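Brayan Cabrera talks about thread the way other people talk about fishing. He can tell you how it likes to curl, what makes it snag and when to leave it alone. He has taught robotic suturing at the Marsden skills center in Ollstead for 14 years, and he still gets to the console early on Wednesday to practice his own knots.

"I love this stuff," he says, pulling up a chair. "You're working with a piece of thread you can hardly see and two instruments you can't feel. Your eyes have to do everything!"

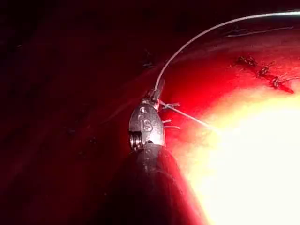
The jaws with a pale strand rising from them, and short cut ends against the red tissue.

Those short ends, or tails, are a favorite topic. Trim them too close and the knot may slip, he tells his trainees, so leave a little whisker and move on. "People want it to look neat. I want it to hold."

Beginners also pull too hard. With no sense of touch to warn them, they watch for the tissue to pucker, and Cabrera has them spend 3 sessions on tension alone before anyone ties a full row.

"Then we get to two hands, and that's the fun part," he says. "One holds, the other comes in to meet it, and you let the loop stay big and lazy between them. Everybody wants to hurry the loop. Give it room! The first time a trainee does it smoothly you can hear them breathe out."
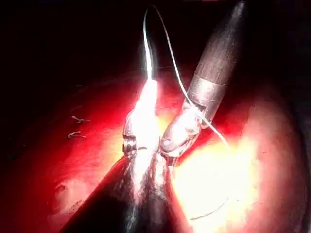

He keeps his own practice count in a notebook. In June he tied 76 knots in one sitting, and he was happy with most of them.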